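December, started 9.30

Sorting bench, second pass. Same tray as last time, the big wire-mesh one, on the green cloth. Three boxes down the right side, going red, blue, yellow from the wall forward.

Rinsed the tray first and dried it. The bits of fluff that collect under the rim come out with a stiff brush and nothing else I have tried. Filled it from the Subramaniam crate without picking over what went in. Cloths went in last, on top of the heap.

Lids: kept the round hole for yellow. The hole on the blue one is wider and more forgiving. The stain near the yellow hole is still there, brownish, top left of it. Tried washing-up liquid on it, then left it alone. It does not affect anything, but if anyone has spare panels from the Trestenberg order I would like one.

Allowed 30 minutes for the run and 2 for resetting between tries. Resetting took longer each time, mainly from refolding the cloths.

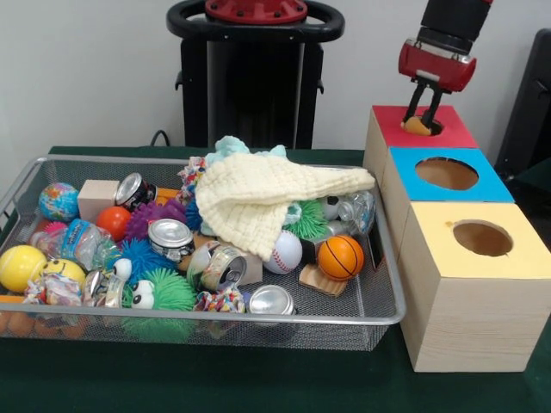 Faizal Khoo thinks the cloths should come out of the mix altogether and have a tray of their own, as they hide whatever is under them and you end up sorting laundry before you sort anything else. He would also put the balls in a shallow dish so they stop rolling to the low side.

I agree about the dish. Less sure about the cloths – the cream quilted one does cover a lot, but a heap with nothing soft in it is too easy and we learn little from it. Compromise for next time: one cloth per fill, cream or aqua, never both.

Other notes:

Spiky toys catch on the quilted weave. Lift the cloth straight up, don't drag it.
Wrapper is getting tatty. Replace before the next session.
Globe ball and red-orange ball both to stay in.
Black can: check the silver end for sharp edges, file if needed.

Running total on the Grarnemton sheet is 2,316 items placed. Wrote it in pencil until Faizal has checked the last page against his.

To do: order green cloth, around 200 cm will cover both tables. Ask Alluline about the price of a second mesh tray, same rim.

Packed up 12.15. Boxes stacked under the bench, yellow on top.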